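Going back to hand-me-downs

When I moved to Prerncombe I had two suitcases and a box of books. Four years later it took a van and two trips to get me to the other end of the same village. A good part of what went into the van was clothes, and a good part of those I hadn't worn since the first move.

I've been trying to do something about it since May. I'm writing down how it has gone so far, partly so I remember what I did with everything.

The first thing I did was stop buying. I didn't make a rule of it or set a number of months. I took the two shop apps off my phone and unsubscribed from the emails, which took most of an evening as each one wanted me to confirm twice. The emails had been coming in at five or six a day and I had stopped noticing them. I notice them now when one gets through.

The second thing was to go back to something my family did when I was small, which was to pass clothes round. There were seven of us cousins, all within a few years of each other, and every spring a black bin bag would turn up at one house or another. You took what fitted, added what didn't fit you any more, and the bag went on. I wore a brown corduroy pinafore that had already done three cousins and went on to do one more. I didn't like it, but it was warm and it had deep pockets.

Somewhere in our teens the bag stopped. I don't remember anyone deciding it. We wanted our own things, clothes got cheaper, and the oldest ones moved away. My aunt still had the last bag in her loft until she moved house. It had mostly school shirts in it.

I asked the cousins whether they wanted to start again, just the grown-up clothes this time, and four said yes. It goes by post now, which costs money, but split between us it's less than one new jumper a year. We agreed on a few things before the first parcel went out. Everything washed. Nothing with a hole unless you say so on a note. No shoes, no swimming things. If you don't want something, pass it on and don't explain.

That last one has turned out to be the useful one. It is much easier to send a thing on when you know you won't have to say why, and easier to put something in when you know you won't hear what anyone thought of it.

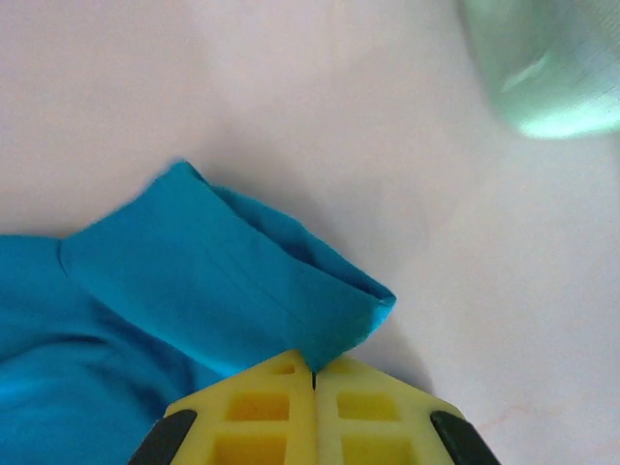

The first parcel reached me in a bad state, with one corner of the box open and tape all over it, but everything was still inside. I kept two shirts and a grey cardigan. I put in a raincoat, some trousers I had bought in a hurry for a funeral, and three tops that were fine but had never suited me. I was surprised how little I minded seeing them go. The raincoat I had been keeping for years in case my good one wore out, and my good one shows no sign of it.

The cardigan is a Kiron, which is not a make I knew. It has been darned at one elbow by somebody who knew what they were doing, and I have been studying it. My own darning is poor. I can close a hole but you always know where it was, and on anything fine I pull it too tight and get a pucker. The elbow on the cardigan lies completely flat. I asked round and none of the cousins did it, so it must have been bought second-hand by one of them with the mend already in.

That sent me off to find some practice. There is a mending table at the Boonchu on the first floor, above the café, two evenings a month from half past six. You bring your own thing and your own thread and they have the needles, the lamps and a sewing machine that I haven't dared to try. I've been three times. The first time I took a sock, which is what everyone tells you to take. The second time I took a better sock. The third time I took a wool skirt with moth in it, and that is still not finished.

What I have picked up so far, for anyone else starting:

Wash the thing first. Dirt round a hole makes the yarn weak and you end up darning into something that gives way a week later.

Start further out than you think. The thin part round a hole is going to be the next hole, so you might as well cover it now.

Leave a little loop at the end of each row. I ignored this and got the pucker.

Use a longer needle. I had been using whatever was in the tin.

The moth is a separate problem and I have not solved it. I have emptied the wardrobe and hoovered the corners and the gaps under the skirting. I've put the wool things through the freezer in bags, a few at a time, as it's a small freezer and there has to be room for peas. I bought the Andolo traps that the hardware shop sells and they do catch moths, but as far as I can make out they only catch the males, so I don't know how much good they are doing. If you have got rid of moths for good in an old house with carpets I would like to hear how.

I should say what it has cost, as people ask. Last year, going by my bank statements, I spent around 900 pounds on clothes, and I would have guessed a third of that. A lot of it was small amounts. This year I have spent money on postage, thread, a pair of walking boots and underwear, and all of it together has not reached 200. The boots were most of it. I don't count the café, although I do have a bowl of soup there beforehand every time.

There are things it doesn't help with. I am the tallest of the cousins by some way, so trousers are no use to me and I still have to buy those. Nobody sends work clothes, as we all wear ours out. And I've noticed I look through a parcel in the same mood I used to look through a sale, which I'm not very proud of. I kept a striped shirt from the second parcel for two weeks before admitting I was never going to put it on. It has gone on to the next house now.

The third parcel is due at mine before the end of the month. I have a bag ready by the front door with a linen dress, two scarves and the funeral shoes, which I've just remembered we said we weren't sending, so those will have to come out again.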